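Totudeck Home Goods
Home | Kitchen | Tabletop | Laundry | Sale | My Basket

Print this page | E-mail to a friend

Bunport Shallow Basin, Light Blue

We have carried the Bunport basin since the shop was only two shelves and a till, and it is still the thing people come back for and buy again, usually for a sister or a neighbor who has been eyeing theirs. It's a round plastic basin in a soft light blue, with a shallow bowl and a wide rim, and I suppose you could say it does nothing very clever at all. It sits there and holds things. But in our house there is one on the table, one under the sink and one that went off to college and hasn't been seen since, so I feel I can speak about it with some confidence!

The wide rim is what sold me on it. You can get your fingers under it from any side, which is a blessing when you are carrying it with one hand and opening a door with the other, and it gives you something to wipe along when you clean it. The low sides mean you can see everything you have put in, so a packet of crackers doesn't vanish to the bottom for a month the way it does in a deep basket. Children manage it nicely too — my youngest used to set the table out of hers, spoons and napkins all jumbled in together.

Most of our customers seem to want it for the table, as a catch-all for the snacks and small groceries that come home from the store and never quite make it to a cupboard. Snack packets are light and slippery and love to slide off onto the floor, and a basin keeps them together until somebody has the energy to put them away. Long flat things can simply lean across the rim, and the taller tubs and boxes stand perfectly well beside it. 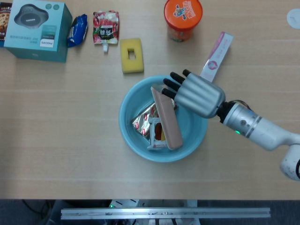
I do like the color against pale wood, I must say. We tried a darker blue one winter and it looked rather heavy, and most of those went in the sale. The light blue is quiet enough to leave out all day, and it's cheerful when there is bright packaging about, which in a house with snackers there always is.

For cleaning, a sponge and a little dish soap in warm water will do. Please don't use a scouring pad, as it dulls the surface, and please keep the basin off the stove and out of the oven (yes, we have had the phone call). If you use one for rinsing vegetables and another for hand washing, it's worth marking them underneath with a dab of nail polish so they don't get swapped.

The basin is sold singly or in a set of 2. Sets are packed one inside the other with a sheet of paper between, so do pull that out before you use them.

Item no. 209
Color: light blue
Material: plastic
Shape: round, shallow, wide rim
Goes well with: Li dish towels, Odov drying rack (item no. 106)

If you aren't sure whether it will suit your table, write to me and tell me what you hope to keep in it. I answer the shop mail myself, most evenings after supper, and I'm always happy to talk basins.

Lorcan Horgan

Page updated February 2021

Contact us | Copyright Totudeck Home Goods | Back to top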